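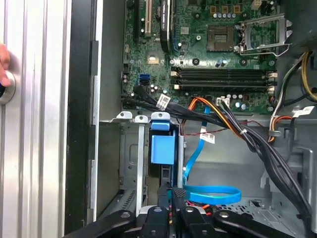 An empty socket is the easiest thing in the room to ruin, one of the technicians told our group before we had even put down our bags, and it was better that we look with our eyes and keep our sleeves away from it. He said the same sentence again to the people standing at the back, a little louder.

So began our Monday at the Dhillon workshop in Binum, where used office computers are taken apart, checked and made ready for a second life. I had signed up for the open day already in August, when the list was still short. By the time of the visit they had received about 200 requests, and we were divided into small groups, each with one hour and a paper badge.

The workshop is not easy to find. From the Binum station you take the bus to Gakov Street and then walk behind the furniture store, where the sign says only "Deliveries." Inside there is a corridor with coat hooks, then the storage room, then the benches. The storage room smells of cardboard and warm dust. Our guide told us that 1360 computers came through it last year, mostly from offices and schools, and that the shelves are never the same two weeks in a row.

I had expected something more like a factory, with a moving belt and loud noise. It is quiet work. A case is opened, the dust is removed, and each part gets its turn. What surprised me most was how much time is given to the cables. In my own computer at home I have never thought about them, I only close the cover quickly so that I do not have to see. At Dhillon they follow each cable from one end to the other before they unplug it, and new workers must practice this for several days before they are allowed to do anything else.
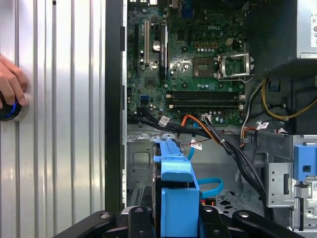 Do they keep the processor when the rest of the computer is too old? It is tested separately, and if it works it goes into a drawer with others of the same type until a board needs it.

The drawers were for me the best part of the tour. They have handwritten labels, some of them corrected three or four times, and inside are small antistatic bags folded over at the top. A woman in our group wanted to buy one processor for her son, but they do not sell single parts to visitors. She was a little disappointed, I think, and she asked again at the end.

We spent the most time with desktop computers, and among them a Dell with its green board, the socket without a processor. I liked to see how the inside of such a case is arranged. The power supply has its own corner, and the cables run from there to everything else. A boy next to me compared it to a city with one power station, and I have thought about this comparison several times on the way home.

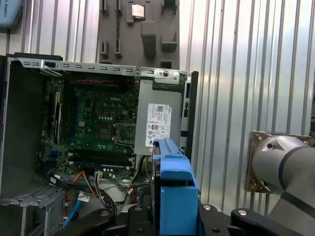
After the benches we were taken to the packing room, where finished computers wait for the Rallow program. Rallow is the part of the project that gives machines to families and small libraries. Each one gets a keyboard, a mouse and a printed page with the first steps. The page is written in large letters and very simple words – I took one with me, because I want to show it to my mother. The goal for this year is 1000 computers, and when we were there the number on the whiteboard was still far from it.

Some practical advice, if you want to go:

Wear closed shoes. They will not let you past the corridor in sandals.
Leave the big backpack at the coat hooks, the space between the benches is narrow.
You may bring an old computer, but please take out your own disk at home. They do erase the disks, but the line for this was long.
Coffee is free, the cake costs a small donation. The one with plums was gone before our hour was finished.

I would have liked more time for questions, and a chair in the packing room, where we stood quite long. The next open day is planned for spring. The bus back to the station goes only twice an hour – we missed it by one minute and walked.

166 shares
Leave a comment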